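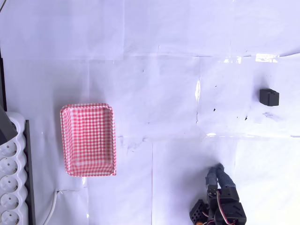 My hip flexors used to be so tight that standing up from my desk took two tries. I'd unfold halfway, wait a second, then do the rest. I sit for a living, so I figured that was just my life now, until a physical therapist named Sevim Tatlı had me lie on her table with one leg hanging off and my thigh wouldn't drop at all. It just hovered there! She explained it with paper and tape. Picture sheets of white paper taped edge to edge across a big flat surface, with creases here and there and shiny strips over the joins. Pull on one sheet and the tug travels through the seam to the next one over. Tight hips do that to your lower back, she said, and I've thought about it every time I stretch since.

So this is the routine she gave me, with a few tweaks of my own. It takes me 22 minutes if I don't dawdle.

What you need

A mat or a folded blanket, a sturdy chair, and a foam roller. Mine is a firm one from Stisitz and I kind of hate it, but it does the job. Soft ones are fine when you're starting out.

Step 1: Roll the front of the thigh

Lie face down with the roller under one thigh, a few inches above the knee. Prop yourself on your forearms and creep slowly up toward the hip. When you hit a tender spot, stop and take seven slow breaths. Don't roll over the bony point at the front of your pelvis (I did this once, ouch). Switch legs.

Step 2: Half-kneeling stretch

Kneel on your right knee with your left foot flat in front of you. Now, before you lean anywhere, squeeze your right glute and tuck your tailbone under like a dog that's in trouble. You should already feel something high up on the front of the right hip. Shift forward an inch or two and hold for 30 seconds. If your lower back is arching, you've gone too far. Three rounds each side.

Step 3: Chair version

For bad knee days, put the top of your back foot on the chair seat behind you, keep a hand on the wall, and bend the front knee just a little. Same glute squeeze.

Step 4: Bridges

Lie on your back with your knees bent and feet flat. Press through your heels, lift your hips, hold for a count of three, lower. I do two sets of 12. Skip these and the tightness creeps back by dinnertime, at least for me.

I started in May and did it most evenings. A dull pull is what you're after. Anything sharp, or pinching deep in the groin, means stop and get it looked at.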